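Sarkcombe Digital Desk: progress report to the Plollora Fund
24 May 2023

This report covers the second quarter of the grant, which pays for laptop loans and a shared desk at our Sarkcombe office.
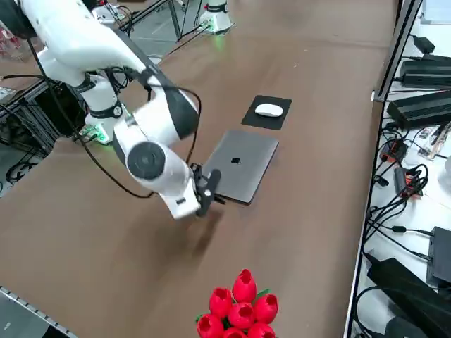

We have now spent £1,727 of the award. Most of that went on laptops and mice. A further £400 is set aside for repairs and has not been touched.

Four laptops are out on loan at present. Loans run for three weeks and can be renewed once. People have mainly borrowed them for job applications and college work. One came back late from the Trorkurau estate — it has been checked and is ready to go out again.

The shared desk is kept simple: a laptop, a mouse and a mouse pad on a long brown table. Laptops are left closed between bookings. We put flowers out when we can, most recently red tulips, and visitors have said they like them.

Bookings at the desk have reached 624 hours since the grant began. Mornings are full and late afternoons are quiet, so we will try a later closing time in June.

The Bouazza branch has asked to join the loan scheme. We will send costs for this with the next report.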